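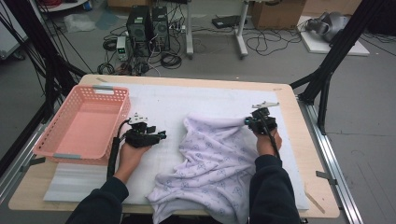 Fig. 3. Cloth handling with two hand-held grippers. Pink basket at left, right gripper closed on the upper edge of the cloth.

Unit 3: Demonstration work and the operator's job

In the Cormont laundry case, folding was the last manual station on the line. Before any arm was installed, operators recorded folds by hand with trigger grippers, and the recordings were used to train the controller. Target: 2,000 usable folds per fabric class.

Changes to the job, from the shift logs:

Pace. An experienced folder handled 98 pieces an hour bare-handed and 55 with grippers. Piece rates were dropped in January and replaced by an hourly rate.

Skill. Folders smooth cloth with the palm. A two-jaw gripper cannot do this, so edges have to be found and pinched. Operators retrained themselves over nearly three weeks.

Load. Grip force moves from the fingers to the wrist and forearm. Rotation was set at 40 minutes.

Ownership. The contract with Drulis did not say who holds the recordings. Fashola treats this as the main open issue (see reading list).

For the seminar: read Fashola, section 3, and compare the Cormont job grades with those at Gremix, where folders were moved to inspection and kept their old grade.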